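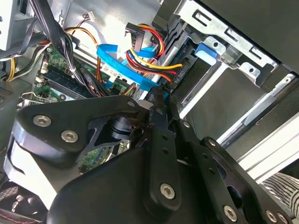

Fig. 1. Inside a desktop case: power wiring, blue SATA data cables and the drive cage.

PC Maintenance, Unit 4: Cables and drives
Notes by Ginevra Mazza. Practical sessions with Ruwan Ekanayake, Thursday afternoon.

Read these notes before the practical. You will need them at the bench, so bring a printed copy or have them on your phone. Unit 3 (memory and expansion cards) is assumed.

4.1 Two kinds of cable

Every SATA drive needs two cables. One brings power from the power supply. The other carries data to and from the motherboard. A drive with only its data cable fitted will not start. A drive with only its power cable fitted may spin up, but the computer will not find it.

The data cable is the narrower of the two and has seven contacts. In Fig. 1 the data cables are bright blue. Red and black are also common, and the colour has no meaning. Do not rely on it when you are working out which cable goes where.

The SATA power connector is wider, with fifteen contacts, and is usually black. There is one near the top of Fig. 1, on the end of a bundle of yellow, orange, red and black wires.

Both connectors have an L-shaped key, so they only go in one way round. If a plug does not go in with light pressure, take it away, look at the key and try again. The plastic tongue on the drive side breaks easily, and a drive with a broken tongue is very often not worth repairing.

4.2 Power wire colours

Unlike the data cables, the wires from a standard ATX power supply follow a colour code:

Yellow: +12 V
Red: +5 V
Orange: +3.3 V
Black: ground

Some makers use their own scheme, and some newer supplies have all-black wires. Check the label or the service sheet before you put a meter on anything. The bench machines called Colombo and Grusby follow the table.

You will see power bundles with and without the orange wire. Older drive leads were made with yellow, red and black only. Most SATA drives run happily without the 3.3 V supply, but make a note of it on your sheet if you find one.

4.3 Before you touch anything

Shut the computer down from the operating system. Switch off at the back of the power supply, then pull out the mains lead. Hold the power button in for a few seconds to let any remaining charge drain away.

Put on your wrist strap and clip it to bare metal on the case. Painted metal will not do.

Take a photograph of the inside of the case, or make a sketch. Mark which data cable goes to which port on the motherboard. The ports are numbered on the board, normally from 0 or 1, and the numbers are small. Swapping two drives over can change the boot order, and this was the most common fault reported after last November's practical.

4.4 Removing a drive

1. Find the drive you want. Read the label on the drive itself where you can see it.
2. Unplug the data cable. Hold the plug by its body and pull straight back. If there is a metal clip, press it first.
3. Unplug the power cable in the same way. Never pull on the wires.
4. Move both cables to one side so that they cannot catch.
5. Release the drive. Some cages use screws, others have a plastic latch. The blue part sticking out of the cage in Fig. 1 is a drive latch.
6. Slide the drive out and lay it flat on the antistatic mat, with the circuit board facing up.

If the drive does not move once the latch is released, look for a screw on the far side of the cage. You may have to take off the second side panel to reach it.

4.5 Refitting and tidying

Refitting is the same list backwards. Push each plug in until it is fully home. A data plug without a clip can feel firm while it is still slightly crooked, so look at it from the side as well.

Keep cables clear of fans and heatsinks. Group spare lengths together with a small zip tie, loose enough that the wires can still shift a little. Do not fold a SATA data cable sharply. A wide loop is fine. Trim the tail of the zip tie flush, as a cut tail left long will scratch the next person's hand.

Leave the side panel off for the first start. Check that the fans turn freely, then go into the setup screen and see that all the drives are listed. If one is missing, shut down, pull out the mains lead and go back to the data plug first, at both ends.

4.6 Work for the practical

Work in pairs. Each pair removes and refits 2 drives, changing over after the first. Fill in the Kustness sheet as you go, including the port number for each data cable. Ruwan will initial the sheet before you switch on.

Perrine Courtois has the spare cables and wrist straps in the store next to the lab. Put faulty cables in the red tray, not back in the drawer.

Reading for next time: Unit 5, sections 5.1 and 5.2, on power supply testing.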